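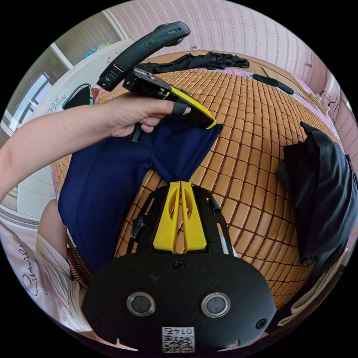
手持夹爪采集套件Staker试用评估
课程项目报告(第二稿,还没给导师看过)

一、做什么

课题是给一套手持夹爪采集套件做评估,型号Staker,厂家Valtine,我们是从代理商Josidov那里租的。原计划是评两家,另一家Babalola的套件到现在没发货,所以这份报告只有Staker。对比那一章先空着,等到了再补。

要回答的问题开题时写了这些:
没做过机器人的学生能不能自己上手
在普通住处(卧室、客厅)能不能正常采
软的东西,主要是衣服,采出来的数据能不能用
租金值不值

第三个问题花的时间最多,后面写得也最长。第四个问题各人看法不一样,写在最后。

组员:我写报告、采集;Leen Abou Jaoude负责数据检查和脚本,也采了一部分。两个人,没有别人了,所以下面说“我们”的地方基本就是这俩。

二、套件情况

手持的夹爪,黄色手指,指尖附近有椭圆形的镂空,后面一块黑色圆角安装板,板上两个圆镜头。板子上贴了带二维码的白色小标签,归还时Josidov要扫码登记,租的时候也扫过一次。手柄黑色,有纹路,出汗了也不怎么滑。

软件分两部分。一个是手机端,用来开始/停止录制、给每条数据选任务名。另一个是电脑端,导出和回放。手机端只有英文和一种翻译很怪的中文,“丢弃本条”翻成了“扔掉它吧”,第一次看到不敢按。

说明书薄薄一本,装配部分写得可以,图也清楚。标定部分只有半页,照着做第一次没过,在试一次过了,不知道前后差在哪。问客服,回复说“请保证光线均匀”。光线没变过。这个问题到最后也没搞清楚,先记在这里。

租金500一周,押金另算,快递来回自己付。我们租了两周。

三、采集怎么做的

任务定了这几类:
1. 叠衣服(T恤、短裤为主)
2. 把床上的衣服抓起来再放下,抓起点随机
3. 把小件物品推到旁边
4. 抻平床单和毛巾

本来还有一类是挂衣架。第一天试了一晚上,衣架的钩老是卡到夹爪框上,放弃了。这个不能算套件的问题,任务选得不好。

地点主要是我租的房间。床上铺凉席。凉席当桌面用有好处也有坏处:平,比床垫硬,衣服放上去不会陷下去;坏处是格子密,薄布料的边会贴着席子,手指伸进去捏不起来,要先从中间提一下再捏边。我们后来把“中间提一下”写进了操作说明里,不然两个人做法不一样,数据就乱了。

操作说明一共改过好几版,最后一版如下,原样贴:

开始前夹爪开合各一次,看手机端有没有跟着动
夹爪先停在衣服上方,停一拍再按录制
动作慢,比平时叠衣服慢一倍
手肘别撑在床上
中途衣服掉了不要重来,接着做,最后标“有掉落”
结束后夹爪抬离衣服,停一拍再按停止
换衣服的时候不录

第三条最难坚持。采到后面人会不自觉变快,回放看得很清楚,前几条像打太极,后面像赶火车。Leen写了一个小脚本,超过速度阈值就标红,标红的当天就重采。脚本放在附录B,写得急,变量名很乱,见谅。

坐着采还是站着采也试过。站着腰受不了,坐床边比较久一点。坐着的问题是手臂够不到床里侧,得把衣服往外拉。最后规定所有衣服放在离床沿一臂以内。

四、数据量和检查

两周总共录了1396条。其中叠衣服691条,剩下的分给另外三类,抓起放下最多,抻平最少(太累)。

检查分两步。第一步看文件全不全,能不能打开,轨迹有没有断。第二步人工看回放,看动作有没有做完,有没有误操作。第一步用脚本,第二步真的是一条一条看的,倍速看。

两步下来剔掉269条。原因按多少排:

轨迹断开。最多。基本发生在夹爪贴得离衣服很近的时候,尤其是深色、没花纹的衣服。我有一件深蓝色的,凡是用它的那几组断得特别多。我们猜是镜头里大面积都是同一种颜色,定位找不到参照。没有专门做实验验证,只换了件带花纹的对照着采了一小组,断得少。样本太少,不敢下结论。

忘了按停止。人的问题。录到后面在聊天。

速度超标又漏了没重采的。

任务名选错。手机端会记住上一条的任务名,换任务时不提醒。这个能改名救回来的都救了,救不回来的是根本想不起来当时在做什么的。

光线那一项比预想的影响小。白天靠窗户的光,晚上开顶灯,两组剔除的比例差不太多。只有傍晚那一段,外面暗得快、灯还没开,断的会多些,后来就规定傍晚先开灯。

五、使用中的问题

写在一起了,没按严重程度排,来不及。

重量。刚拿觉得轻,连续采一小时以后手腕酸。我左手右手都试过,左手更容易酸但是动作反而稳(因为慢)。Leen手小,握手柄的时候虎口够不到底,她自己缠了一圈运动胶带解决。厂家如果能给两种尺寸的手柄会好很多。

手指。黄色手指捏毛巾、牛仔布没问题,捏薄T恤会打滑,尤其是只捏一层的时候。说明书说可以换指垫,租的这套里没带,Josidov说要另外买,等到货至少一周,就没买。

线。夹爪左侧那根线比较细,动作大的时候总担心被衣服勾到。用到归还也没坏,但是每次收起来都要看一眼。建议加个线卡。

发热。录久了机身会热,还没到烫手。每录半小时歇一会,正好人也歇。

手机端闪退。一共遇到过几次,都是在录制结束、正在保存的时候。闪退那一条一般就没了。后来的办法是保存时不切到别的应用,就没有再出现。

电脑端导出。慢。晚上挂着导,早上起来看。有一次导到一半电脑休眠了,重来。导出的格式和课程服务器上的训练代码不完全对得上,时间戳单位不一样,Leen花了一个下午才发现,之前一直以为是我采的有问题(我也以为是)。代理商的文档里有写,在很后面一页的脚注里。

客服。工作日回得快,一般当天。周六发的问题到下周才有人理。我们大部分采集都在周末,所以不太合适。

六、训练试了一下

时间不够,只做了很小的一轮。用筛过的叠衣服数据训了一个基线,参数全用课程给的默认值,没调。实验室的机械臂要排队,排到的时段只够跑一个上午。

结果先说能说的。第一折(袖子往里)多数时候能做出来。第二折经常捏空,手指下去的位置偏高,离布还有一点就合上了。衣服换成训练里没有的,第一折也开始不稳。

捏空这个,我们看了数据,怀疑跟凉席有关。在我房间采的时候,席面是硬的,手指可以压到底再捏;实验室桌子高度和夹爪的相对关系不一样。也可能就是标定的偏差。两种可能都没排除。导师上次问过能不能把标定误差量出来,能,没来得及,列到下一步。

这一节的成功率不写数字了。次数太少,写出来像那么回事,会误导人。

七、值不值

我的看法:可以租,不建议买。两个学生,零基础,从拆箱到录出第一条能用的数据用了一个晚上,这一点比预想得好很多。住处就能采,不用占实验室,这是最大的好处,排队排过机械臂的人都懂。做一学期的小课题,租两周够了。

Leen的看法:如果以后组里还有人要做布料,应该买。租来租去,快递加起来不便宜,而且每次都要重新标定,不同套件之间采的数据能不能混用厂家也没给说法。她还认为软件至少得再更新一版才算能交给新手用,手机端任务名那个问题不该存在。

两边都有道理,没有统一。答辩的时候各讲各的。

给下一组想租的同学几条,随便看看:
到货先录一段从头到尾的,导出来,能打开了再正式开始
衣服挑有花纹的
问清楚指垫带不带
导出的时间戳单位先看一眼(!!)
采集当天就检查,别攒着。我们攒过一次,看回放看到凌晨
归还前把手机端里的数据删干净,里面有自己房间的画面

最后一条当时差点忘了,快递员都在楼下了。

八、没做完的

Babalola到货后按同样的任务采一组,数量不用这么多,每类够看出差别就行。
深色衣服断轨迹的问题,正经做一次对照。
标定误差测量,导师要的。
不同桌面:凉席、床单、木桌。至少三种都要有叠衣服。
另外想试试两个人同时各拿一只夹爪,叠大件(床单、被套)。现在单手抻床单实在别扭,另一只手要忍着不去帮忙,忍不住的那几条也都算进误操作里剔掉了。

附录A 操作说明完整版(同第三节,多了装箱顺序)
附录B 速度检查脚本
附录C 剔除记录表,Leen整理,备注栏有些是缩写,看不懂的问她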